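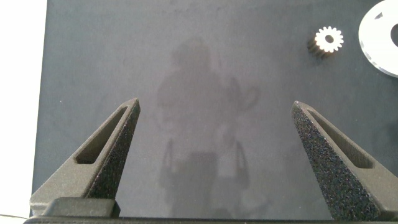

Pullari issues working rules for grippers with wrist cameras

Pullari has published a set of working rules for small-parts handling with robot arms that carry a camera at the wrist. The document runs to 30 pages and applies from August at the company's assembly shop in Pamville and its training site in Prikcombe. It covers bench surfaces, gripper fingers, the placing of parts, inspection records and the position of people while recordings are made.

The rules replace a set of local instructions that had grown up separately at the two sites. An internal review found that the same task, picking a gear and fitting it to a shaft, was being set up and recorded differently in each place. Recordings from one site could not be compared with those from the other without a good deal of extra checking.

The section on surfaces is the longest. Benches used for recorded work must have a plain, dark, matt top with no tape, labels or printed marks inside the working area. The edge of the bench may be in view, but the operator must note which side it is on. Tops are to be wiped before each session and checked from the camera's own position, with the lamps at working brightness. A surface that looks matt from standing height can still give a faint reflection at a low angle, and the rules ask for any reflection of a person or of equipment to be entered in the session record under its own code.

"A reflection is not a fault in the recording, but it has to be declared," said Zsolt Somogyi, who edited the document. "Somebody using the material a year later should be able to find every session that has one and decide whether to keep it."

Printed fingers are dealt with in a separate section. Each pair receives a serial number and is retired after 3000 grips, or earlier if a tip is chipped or the two tips no longer meet. Fingers with slots along their length are permitted, provided the slot walls show no cracks when inspected under a hand lens. A rough outer face is acceptable. The tips must not be sanded or filed after printing, as this changes the contact area between one pair and the next. Left and right fingers are to be changed together, and the old pair kept until the next inspection.

Before a grip count begins, the operator closes the gripper with nothing between the fingers, opens it fully and saves one still from the wrist camera at each position. Both tips must be visible in both stills. Cables have to be clipped so that they cannot pass between the fingers at any point in the arm's travel.

For parts on the bench, the rules set out a starting layout but do not fix exact positions. Small gears may lie flat or stand at an angle. Larger rings and discs may be partly outside the camera's view at the start of a session, as long as the record lists them. White parts on a dark bench need an exposure check, because detail in the teeth of a gear is easily lost when the lamp is too strong.

The review drew on 2709 sessions held in Vida, the company's recording database. Of these, 1521 had no entry for the state of the fingers, and those sessions will be marked as incomplete. They will remain available for general use but may not be cited in acceptance tests.

Ernő Gulyás, who runs the training site, said the change would add a few minutes to the start of each shift. He had asked for the exposure check to be made once a day instead of once a session, and the final text allows this where the lamps are fixed and the blinds are closed.

"We had people adjusting the lamp by eye," he said. "Now there is a number to set it to, and a box to sign."

The rules do not cover suction tools, two-armed stations or work above head height. They also leave existing guarding and emergency stop arrangements as they are. Where a site instruction is stricter than the new text, the site instruction stands.

Operators already signed off at either site do not need to retrain, but must read the document and sign for it before their next recorded session. New starters will be assessed on a short practical task consisting of a finger change, an open and close check, and one complete session record. Comments on the text should be sent to the editor through the shift leads.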